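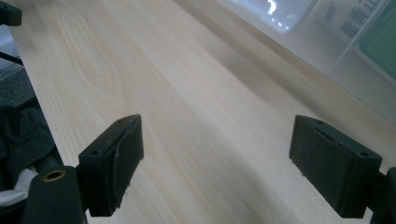 Handell College robotics club enters hand-held gripper class at Lerkari

Handell, 2023-11-20 — The student robotics club at Handell College has entered the manipulation class of the Lerkari Challenge, which takes place in April. The entry, named Rasitz, is based on a hand-held two-finger gripper used by students to record tabletop tasks. The recordings are then used to train a control program for a fixed arm.

The gripper has two dark green fingers with facing contact pads. The operator moves it by hand over a wood-grain tabletop, and a camera on the tool records each run. Club rules require every run to begin with the fingers apart and nothing between the pads. Runs that start in any other position are discarded before training.

The club has logged 163 runs to date. Each is limited to 60 seconds and checked by 2 students, who mark the start, the first contact and the release.
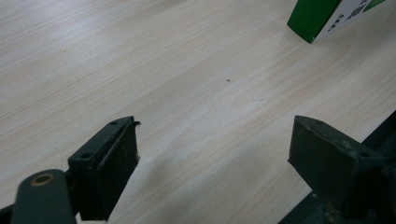

Marking is done on the recorded video at reduced speed. Where the two sets of marks differ by more than 5 frames, the run is reviewed again — if no agreement is reached, it is left out of the training set.

Teams in the manipulation class may use their own tool design, but the control program must run without operator input during judging. Rasitz will be transferred to the club's Hirano bench for arm trials once the present set of recordings is complete.

The club is open to all Handell College students. No previous experience of programming or machining is required. Press enquiries should be sent to the college communications office.

Ends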